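August, gone eleven at night

Back from Clolham and too wired to sleep so writing this quick before I lose it all. Feet killing me. Had chips for tea and nothing since.

Up at six. Kettle, toast, no butter. Zoi rang before I'd got my shoes on to say the van was booked for the wrong end of the day and could I sort it. Forty minutes on hold with Sarantis. Lovely man when I got him, Welsh I think, moved us to the morning slot and knocked a bit off. Still £165 which is daft for a van that smells of wet dog but there we are.

Spent the whole morning on the back room. Meant to do the kitchen first. Didn't. Kitchen can wait, kitchen has a door.

Started with bedding because it's the big stuff and makes you feel you're getting somewhere. Duvet in the blue bag. Sheets in the suitcase with the bad wheel. Then the pillows, which I've been putting off, because which ones go and which ones stay? Zoi says chuck the lot and buy new when we get to Posville. Easy for her to say, she sleeps on a rolled up jumper. I like an old pillow. Kept the pink one with the orangey red squares on, it's ridiculous and it's coming.

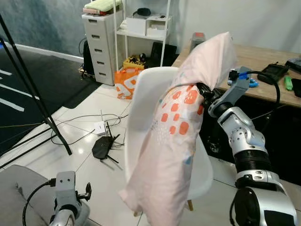 The pink pillow. White chair and the drawers behind, desk still to clear.

Drawers next. Five of them, all white, all stuffed. Top one was chargers and birthday cards. Second one socks, mostly singles. Found Mum's letter in the third, the long one from when I'd just started at Cladoslow, and sat down on the floor and read it right through which was not in the plan. She'd put a pressed flower in. Gone brown now. Put it in my handbag not a box, I don't trust the boxes.

Fourth and fifth I just tipped into a bin bag and labelled it SORT LATER. I know. I know what happens to those bags. There's one from the last move still in Zoi's wardrobe.

The green towel to go in last so it's first out. Always want a towel the first night and never know where one is. Last time I dried myself on a T shirt.

Kastriot came round at two with tape, thank god, mine had run out and I'd been using that brown paper stuff that doesn't stick to anything. He measured the desk. 165 long he reckons, and the alcove at the new place is 162 at best. So either the desk goes in the other room or it doesn't go. Big discussion. He wants to take the legs off and turn it, I said turning it doesn't make it shorter. He went quiet and measured it agian. Same number.

Might sell it. I do like it though, nice light top, big enough to spread everything out on, and I did the whole of my course at it. We'll see. Not deciding tonight.

Chair is definitely coming, the white one. Argued with myself about it for ages. Not even that comfy after an hour but I've had it since the flat over the bakers and it weighs nothing. Can go on top of the load.

Shelves come apart, in theory. Kastriot says ten minutes. Kastriot said ten minutes about the bed and that was most of an evening and a plaster.

Then the bus to Clolham for the keys, number 22, late of course, and the woman at the agents couldn't find our form. Found it under her own lunch. Signed everything. Deposit has gone out, £1,746, felt slightly sick pressing the button. That leaves £86 in the account til payday, so beans. Plenty of beans in the cupboard luckily and fewer tins to carry, so that's two jobs in one.

Had a look round while I was there. Smaller than I remembered. Bedroom gets the sun late on which I hadn't noticed before, came right across the floor. Somebody has painted the bathroom since the viewing, a sort of porridge colour. Window sticks. Cooker looks clean enough. Wrote down the meter reading on my hand and then washed my hands, so will have to do that one over.

To do tomorow
ring water people
cancel the milk
ask next door about the parking, nicely
more bin bags, the thick ones
wrap the mugs
give Zoi her casserole dish back before it gets packed by mistake
meter!!

Zoi texting now wanting to know if I've done the kitchen. Pretending to be asleep.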